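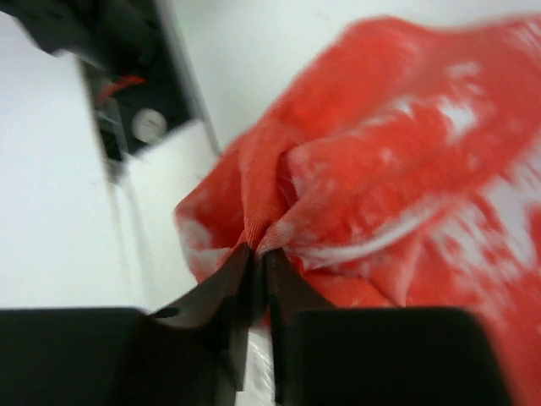

Retal rojo anaranjado de la bolsa Voslow, recogido en un pliegue.

Bolsa de retales Voslow, 1000 gramos, surtido «cálidos»

Voslow vende sus retales al peso, en bolsa cerrada y por gamas de color. La que se reseña es la de tonos cálidos, en el formato de 1000 gramos. Existe otra más pequeña que no hemos probado. La bolsa no permite elegir piezas ni tejidos, solo la gama, y en la etiqueta pone «recortes textiles y partes de prenda». Conviene leer esa frase con atención antes de comprar: quien espere cortes rectangulares de tela de metro se va a llevar una decepción. Hay trozos lisos, sí, pero también partes que vienen ya cosidas, con su costura y a veces con su doblez.

El peso es correcto. En la báscula del taller la bolsa dio lo anunciado, descontado el plástico. El surtido salió en tres familias: ocres, granates y rojos anaranjados. Los últimos eran los más vistosos y son los que hemos usado para casi todo lo que sigue.

Olor y estado de entrada

Al abrir la bolsa se nota un olor a almacén que desaparece con el primer lavado. No encontramos restos de etiquetas, grapas ni alfileres. Había algo de pelusa en el fondo, normal en un producto de este tipo. El fabricante recomienda lavar antes de cortar, y estamos de acuerdo. Lavamos las piezas a 30 grados, separadas por familias, con un trozo de sábana vieja en cada carga para ver si desteñían. Los granates mancharon la sábana. Los rojos anaranjados dejaron un velo rosado en el primer lavado y nada apreciable en el segundo. Los ocres no soltaron color.

Planchado a temperatura media, del revés y con un paño encima. Ningún problema, salvo en una pieza granate que quedó con brillo y hubo que apartar.

Color

El color es lo que más va a dividir a los compradores. Dentro de la misma familia hay diferencias de tono, y en los rojos aparecen manchas blanquecinas irregulares, repartidas sin ningún orden. En la ficha del producto no se menciona. A nosotros nos gustan para bolsillos, fundas pequeñas y aplicaciones, donde el dibujo de la mancha se aprovecha.

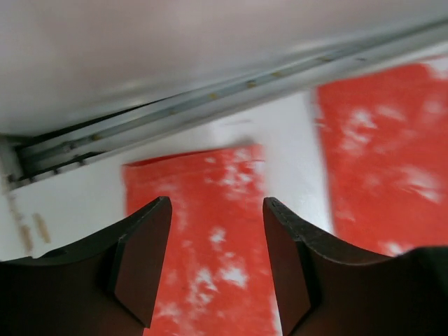

Para un proyecto que necesite dos paneles iguales, en cambio, son un estorbo. Hay que presentar las piezas sobre la mesa, moverlas, girarlas, y aun así puede que no casen. Con un cojín perdimos más tiempo buscando la combinación que cosiendo. Al final pusimos el rojo por delante y un ocre liso por detrás, y quedó bien.

Un consejo práctico: extiéndanlas sobre una superficie blanca y con luz de día. Bajo la bombilla del taller los tonos parecían más próximos de lo que eran, y cortamos un bolsillo que luego no pegaba con nada. La mancha blanca engaña además a la hora de marcar. La tiza blanca se pierde, el jaboncillo azul se ve en unas zonas mejor que en otras, y lo que mejor funcionó fue un hilván corto en hilo oscuro – más lento, pero sin dudas.

Corte y costura

Las tijeras normales bastan para las piezas de una sola capa. En las partes ya confeccionadas hay que decidir: descoser o aprovechar. Descoser da más tela, pero deja la marca de los agujeros y una línea donde el color ha envejecido de otra manera. Aprovechar la costura original ahorra un dobladillo y suele quedar más limpio que el que haríamos nosotros en la máquina del taller.

Con el cortador rotatorio Toseck, que ya teníamos de antes, el resultado fue desigual. Corta bien en plano, pero al llegar a un doblez cosido salta y deja un pico. Esto es cosa de la herramienta y no del retal; lo apuntamos por si alguien piensa comprar ambas cosas para usarlas juntas. Para los dobleces, tijera y paciencia.

La aguja estándar para tejido medio aguantó casi todo. Solo cambiamos a una más gruesa al pasar por encima de costuras superpuestas. El hilo rojo que teníamos no coincidía con ninguno de los tonos, así que acabamos usando uno teja que disimula bastante.

El reverso de las piezas merece un vistazo antes de empezar. En algunas es más claro que el derecho, y si el doblez no queda bien asentado asoma por el canto. Se corrige con plancha y un pespunte cerca del borde.

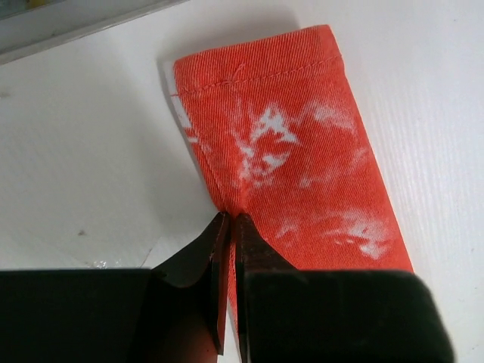
TALLER DE COSTURA Y ARREGLOS · CENTRO CÍVICO MACRITCHIE
Materiales probados

Acabados y remates

Las costuras que traen de origen están, en general, bien hechas. El hilo va a juego con la tela y las puntadas son regulares. Aun así, alguna hebra suelta se encuentra. Hay que recortarla y no tirar de ella, sobre todo en los dobladillos, que pueden abrirse. Los bordes cortados son otra historia: se deshilachan pronto y piden zigzag o sobrehilado desde el principio. Si van a guardar los retales un tiempo antes de usarlos, pasen al menos una puntada larga por el contorno.

Hicimos con la bolsa un cojín, cinco bolsitas con cordón y dos agarradores de cocina. Sobró un puñado de piezas pequeñas que han ido a la caja de relleno. Las bolsitas fueron lo más agradecido. Una parte tubular ya cosida se convierte en bolsita con una costura abajo y un pasacintas arriba, y para alguien que empieza es una tarde bien empleada. Los agarradores llevan guata por dentro, porque la tela sola no protege del calor.

Después de tres lavados el cojín conserva el color y la forma. Las bolsitas han encogido un poco en el sentido del largo, lo justo para que el cordón quede algo sobrado. De los agarradores no podemos decir todavía gran cosa: llevan poco uso.

Comparación

En mayo habíamos comprado una bolsa de Ollanthorpe del mismo peso. Los cortes eran más rectos y los colores más uniformes, pero los tejidos nos parecieron finos y en la bolsa venían muchos trozos que no llegaban ni al tamaño de una mano. En la de Voslow hay menos piezas y más aprovechables. Para patchwork clásico elegiríamos Ollanthorpe. Para bolsas, fundas y remiendos con cuerpo, Voslow.

A favor
Peso exacto.
Piezas de buen tamaño.
Costuras originales que se pueden reutilizar.
Color vivo en los rojos.

En contra
La ficha no avisa de las manchas blanquecinas.
Los granates destiñen.
Bordes que se deshilachan enseguida.
No se puede escoger el tejido.

Valoración: 3 sobre 5. Volveríamos a comprar el surtido cálido si pudiéramos pedirlo sin granates – hemos escrito a la tienda para preguntarlo y, si contestan, lo añadiremos en esta misma página.

Publicado el lunes, 18 de enero de 2021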